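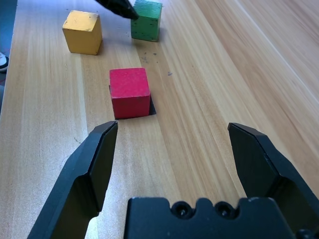

*Figure 3.1 Red, yellow and green cubes on a wooden tabletop.*

# Chapter 3: Drawing painted blocks

In the last chapter you drew flat things: an envelope, a tile, a folded cloth seen from above. This chapter moves on to solid things with flat sides. The best of these to start with is the cube, and the best cubes for the purpose are children's painted wooden blocks. They're cheap and easy to find second-hand, and an old set with some wear is better to draw than a new one.

You will work through the chapter with your own blocks on your own table. The figures are there to look at and compare with. Please don't copy them. A photograph has already made most of the decisions that you need to practise making.

By the end of the chapter you should be able to:

- place a cube on a surface so that it looks as if it has weight
- judge how light or dark each face is, whatever its colour
- tell a cast shadow from a dark face
- set two or more blocks at different distances and keep the space between them believable

## What you need

Blocks, a table and a steady light. A desk lamp will do, or a window if you draw at the same time each day. Use soft and medium pencils for the first 2 sections and add coloured pencils or gouache after that. Any smooth cartridge paper is suitable. The studies for this chapter were made on Fedard drawing paper, which takes rubbing out well, but it isn't needed.

Sit so that you look down on the blocks at an angle. If your eye is level with the table you lose the top faces, and if you stand right over them you lose the fronts. A distance of 600 mm from your eye to the nearest block is comfortable for most people. Keep your head in the same place while you draw. Halima Okonkwo, whose first studies are printed at the end of the chapter, stuck a strip of tape on the floor for the front legs of her chair and left it there until December.

## 3.1 The table comes first

Most beginners draw the block and then put a line behind it for the table. The block then seems to hang in the air. It's better to begin with the surface.

Look at the wood before you look at anything on it. Which way does the grain run? Does it go straight away from you, across in front of you, or at a slant? Grain is very useful to someone drawing, in the same way that floorboards are. The stripes lie flat on the table, so they tell the eye that the table is flat as well. They also appear to draw closer together as they go back, and a few of them, lightly drawn, will do more for the sense of distance than a lot of shading.

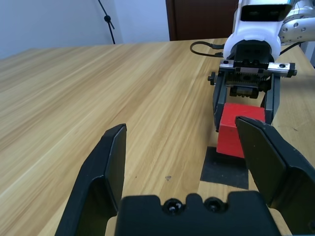

*Figure 3.2 Wood grain running diagonally across a pale tabletop.*

Notice in Figure 3.2 that the streaks aren't all one colour. Some are pale blond and others nearer to honey. When you come to draw your own table, choose four or five streaks and leave the rest out. Draw them with the side of the pencil, and let them fade here and there. A grain line drawn at the same strength from one end to the other looks like wire.

If your table has a plain surface, lay a striped cloth on it for this section and pull it tight. Musa Babalola, who tested the early drafts with his evening class, used sheets of lined paper taped edge to edge. It worked well enough, although the lines were too regular to be interesting after the first week.

Spend one whole session on the surface. It's dull work and it is tempting to skip it.

## 3.2 One cube

Now put down a single block. Turn it slightly, so that you see the top, the front and a narrow strip of one side. A cube set perfectly square to you gives only a top and a front, and that can be hard to read as a solid.

Start with the top face. Draw it lightly as a flattened four-sided shape and check it against the grain of the table. Next drop the upright edges down from its corners. They will lean in very slightly towards the bottom because you're looking down on them. Many people refuse to believe this and draw the uprights parallel, and the block comes out looking wider at the foot than it should. Hold your pencil at arm's length against each edge and check.

Then mark where the block meets the table. Press a little harder here. This line is what makes the block sit down. 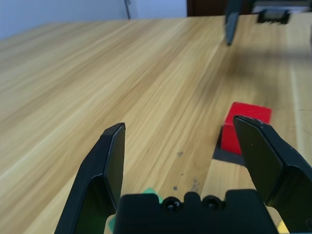

Leave colour out of it for now and think only of light and dark. Half close your eyes until the detail goes. With a lamp above the table, the top face will usually be the lightest part of the block and the sides will be darker. Write the numbers 1, 2 and 3 on your sketch, with 1 for the lightest face, and keep to that order as you shade. If you lose your way later, the numbers will bring you back.

The cast shadow is a separate thing. It belongs to the table and lies flat on it, so the grain often shows through, and its edge is sharpest close to the block. Go back to Figure 3.1 and compare the soft greyish shadow beside the yellow cube with the hard black wedge beside the red one. Two shadows within a short distance of each other can be quite unlike, so look at each one afresh.

Érica Camargo makes her students draw the shadow first and the block second. Try it once. You may find it awkward, but it is a good cure for shadows that are added at the end as a grey smear.

## 3.3 Painted faces and worn edges

A painted block is one colour in name only. The red on the top of a block and the red on its front are different reds, and you will have to mix or layer them separately.

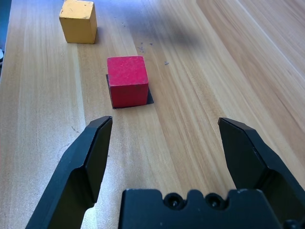
*Figure 3.4 A red cube with a yellow block behind it. Compare the top and front faces of each.*

On the red cube in Figure 3.4, the top is bright and on the pink side, and the front is deeper and darker. The yellow block behind it makes the same kind of change, from a pale yellow with some orange in it to a stronger ochre. Beginners tend to darken yellow with black or grey, and this turns it green and dirty. Use ochre or a thin layer of brown.

Look also at the edges. Where the two faces of the red cube meet, the corner is a little rounded and the paint is worn. The yellow block is chipped, with small brown marks along its top. Marks of this kind should be put in last. Keep them small, and place them where you see them - scattering them evenly makes a block look spotted.

The wood between the two blocks matters as much as the blocks do. Measure that gap with your pencil before you draw either one.

## Practice for the first week

Do the following with your own set. None of these needs more than an hour.

1. Tabletop only, grain and all, in pencil.
2. One block, outline and contact line, no shading. Make 16 of these on a single sheet, turning the block a little each time.
3. The same block with its three tones and its cast shadow.
4. Two blocks, one behind the other, with a clear strip of table between them.
5. Three blocks in colour.

Keep the sheet from the second task. You'll need it in Section 3.4, where the blocks are stacked and the top face of one is partly hidden by the foot of another.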